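Open day at the Grumow hall: hand-held grippers and small cases

The automation section held its summer open day at the Grumow hall on August 28, 2026. Members who have followed the Pristura work in these pages will know the background. For the rest, Pristura is the joint project on teaching robot arms to handle small consumer parts: lids, clips, hinged cases, battery covers. The morning was given over to talks and the afternoon to demonstrations at the tables.

The talk from Tạ dealt with gripper fingers. The firm has moved to a softer pad on the inner face and a harder tip, with the change of material set a short way back from the end. A soft tip holds a round part well but folds over when it is pushed against a thin rim. A hard tip gets under the rim and then slips on the flat. The present pair is a compromise, and the speaker said so. Pads are changed after 500 cycles on the test bench, which was felt by several members to be on the cautious side.

The main demonstration was the recording of two-handed tasks. The operator works with a gripper in each hand and does the task directly at the table, with no arm involved. Finger opening and the position of each gripper are logged throughout, and the log is later used to train the arm controller. The method is quicker than driving an arm by remote control, and the operator feels the contact forces through the handle. Its weak point is reach. A person will turn the wrist into positions that the arm cannot follow, and those recordings have to be thrown out at the checking stage.

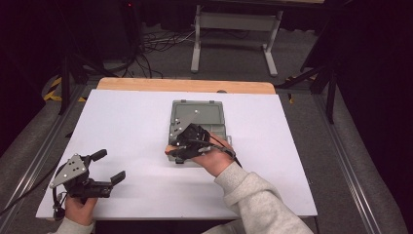

Case task at the demonstration table, a gripper in each hand.

The case task is harder than it sounds. The lid is light and the hinge has little friction, so a push at the wrong height moves the whole case along the board and leaves the lid where it was. The usual approach is to steady the body with one gripper and work the lid with the other. Operators differ in which hand they use for which, and the project has decided to keep both versions in the set. Visitors were allowed to try it. Most managed to close the lid within a few attempts. Opening it again took longer, and the common fault was squeezing too hard with the steadying hand.

The Pristura team gave some figures for the work so far. The case task stands at 914 recordings, of which 155 were rejected. Most of the rejects were for wrist positions outside the range of the arm, and the remainder for gaps in the tracking when a sleeve or cable covered part of the gripper. A second set, with a screw-top jar in place of the case, stands at 387 recordings and has not yet been through checking.

Cable routing came up in the questions. On the present units the cable leaves the body and runs over or beside the hand, and after an hour the operator notices the drag. Tạ has tried a wireless unit. The added battery weight sat too far forward and the timing between left and right hands drifted, so the cable stays for now. A lighter cable is on order.

The last session covered Hivo, the software used to line up the two logs and mark the start and end of each attempt. Marking is still done by hand. An automatic version finds the start of an attempt reliably but tends to place the end too early, usually at first contact between lid and body and before the catch has closed. Members with experience of contact detection on assembly lines were asked to get in touch, and two have already offered data.

Slides from both talks can be had from the section office on request. The Hivo slides include the file layout, which was missing from the handout. The next visit to Grumow is planned for December and will cover the jar task on the arm itself. Places at the tables will be limited, and members who did not get a turn this time will be given first choice. Safety shoes are required in the hall, as before.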